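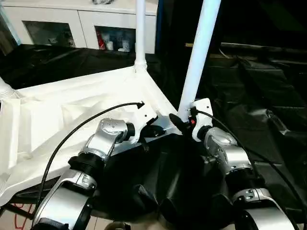 Both arms up at the corner of the big white base, cables everywhere, black sheet doing its best. Garage build thread, part whatever we're on now.

OK so a bunch of you asked how the two-arm thing is coming along since I went quiet in July. It's coming along! Slowly, and with a lot more zip ties than I budgeted for, but it's coming along.

Quick recap for new people: two arms, one controller box, one garage bay I share with Gervasio Saavedra, who builds kayaks and is very patient with me. Project name is Clistard. Please don't ask what it stands for, I typed it into a folder at 2 a.m. and now it's on everything.

The goal is to get the pair of them working on the same object from two sides without one arm shoving it into the other. One arm is easy. Two arms on one thing is a whole different hobby.

Why the huge white base? I wanted something big and awkward with slopes and ridges all over it. Flat boxes were making me feel smarter than I am - everything lines up on a flat box.

The corner is the part I keep going back to. The fittings point at each other there with just a little gap of white between them, and if my left/right calibration is off at all, that's where it shows up first.

Calibration took me 472 tries. I know because the script numbers the log files and I never told it to stop. Most of those were the same mistake (left arm's zero was set with the elbow a hair off) over and over.

Cables are my current enemy. The one on the left makes this giant lazy loop over the base and I hate it, but when I tied it closer to the arm it tugged at the wrist on every big turn. So the loop stays until I think of something.

Somebody asked about the brackets. White ones, two holes each, fourth version. Version one I made way too thin. Version two was gorgeous and fit nothing. Version three we do not discuss. Gervasio uses it as a doorstop.

Software side: I switched the motion planner over to Wavport and so far I like it? The docs are rough but the collision checking between arms is so much better than the mess I wrote myself. I was getting 20 updates a second out of mine on a good day. I get 200 now. Same computer!!

The downside is it wants a model of everything nearby, poles included. I measured those poles with a tape measure and a lot of optimism, and I'll be redoing it with calipers.

Also picked up a used power supply from Amaral, the surplus place out past the rail yard. $99, no manual, one mystery knob. I haven't touched the knob.

Next up: slow passes along the ridges with both arms at once, then the same thing at half speed. If it behaves I'll post a clip. If it doesn't I'll probably post that too.

Elline people, yes, I'm still bringing it to the fall meetup - somebody please save me a table near an outlet.

And if you've got a cable routing trick for wrists that turn a lot, drop it in the replies. I'll try pretty much anything at this point.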